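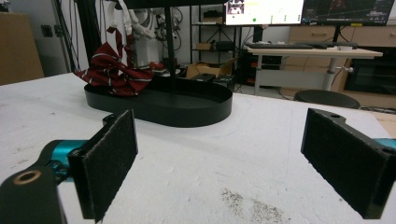
Elsie Whitlock
Thu 6 June

Why did Skitell stop closing games with their starting five?

The bench group was defending better over the last four minutes, and the coach went with it three games in a row. The starters got the lead in two of those games and sat down while the bench held it.

2/ For anyone who missed the second round: Skitell are down 3-1 to Badik. All three losses were by single digits. Game 2 was tied with a minute left. Game 4 was a two-point game until Badik got their own rebound twice on the same possession.

3/ The rebounding is the part I keep going back to. Badik had 16 offensive boards on Tuesday. Their center had seven of them. Skitell switched a guard onto him late in the clock over and over, and he just walked to the rim and waited.

4/ The small lineup does fix some things. It gets out to shooters. It runs. In the third quarter of Game 3 they went on a 15-2 run with it and the building got very loud.

5/ It can't rebound, though. You can live with that for six minutes. They played it for most of the fourth quarter in Game 4 and Badik stopped bothering to run any offense. Shoot it, go get it, shoot it again.

6/ The starting center played 19 minutes. He wasn't in foul trouble. He was asked after the game whether he was hurt and he said no. Then he was asked whether he expected to be out there at the end and he said that was a question for the coach.

7/ The coach's answer was that he liked the matchups. Same answer as after Game 2.

8/ A few replies asking about the regular season. Skitell won both games against Badik, yes. The first one was in the opening week and Badik were missing two starters. I wouldn't take much from it.

9/ The second one is more useful. The big lineup closed that game. They won by nine and the rebounds were even. Nothing fancy, they just kept a body on the center the whole night.

10/ On the other side, Inthanon and Cuditano are tied 2-2 and I have only watched one full game of it. Cuditano's bench is deeper. Inthanon get to the line more. I'll do a separate thread when that one is over.

11/ Someone asked if the schedule is a factor. Both teams have had the same days off, so no. Skitell did go seven games in the first round and their point guard has played 387 minutes in these playoffs. He looked slow getting back on defense in the fourth on Tuesday. He also took a charge with three minutes left, so draw your own conclusion.

12/ What I would do tonight: start the same five, play the small group to open the second and fourth quarters, and go back to the center with five minutes left no matter what the score is. If Badik's guards beat you from outside, that's the shot you'd pick for them anyway. They're at 31 percent in this series.

13/ What I think will happen: small lineup again. He has said twice that he trusts it.

14/ Correction to post 3. Their center had six offensive rebounds on Tuesday. The seventh was changed to a team rebound in the final box score. The total of 16 is still right.

15/ Tickets, because people keep asking me. I don't have any. The cheapest I saw for tonight was 175 in the upper corner, before fees. Game 6 isn't on sale unless Skitell win this one.

16/ Tip is at 7:30. I'll post at halftime if the wifi in the arena works, otherwise after the final buzzer.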